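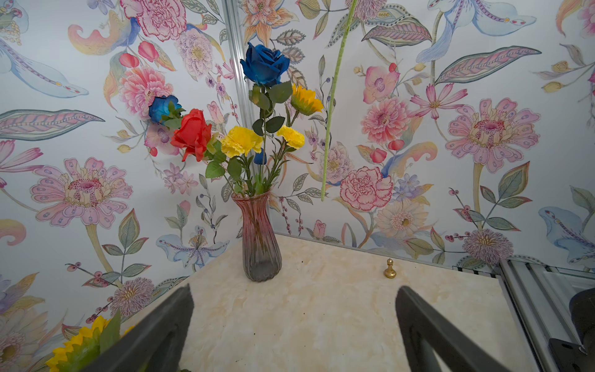
Someone at the Allgate meet-up asked me last time why we bother planning at all, if the policy can simply look and reach. It's a fair question and I'd like to spend my first few minutes on it, so please bear with me.

(Slow down here, drink of water.)

Our stack at Endach has two halves. Fleury does the seeing, and Urkell does the planning and hands joint targets to the controller. Thin things are where they fall out with each other. A stem or a stalk gives you a handful of depth points, half of them wrong, and when there's flowery wallpaper behind it Fleury has to decide which petals are real and which are printed. I have a great deal of sympathy, I must say!

So what we changed in February: Fleury now passes on its doubt along with its best guess, and Urkell keeps 30 mm clear of anything doubtful until the wrist camera has had a second view. It costs us 40 milliseconds a cycle, and I think that's a bargain.

(Mention the 3,000 replayed grasps. Say they were replays, people will ask.)

Then the shiny things, a gold chess pawn for instance, where the highlights slide about as the wrist moves. We still fit a simple upright shape there and trust the tabletop plane for the height.

Next part is the controller, 2 slides, then questions. Leave the laptop plugged in.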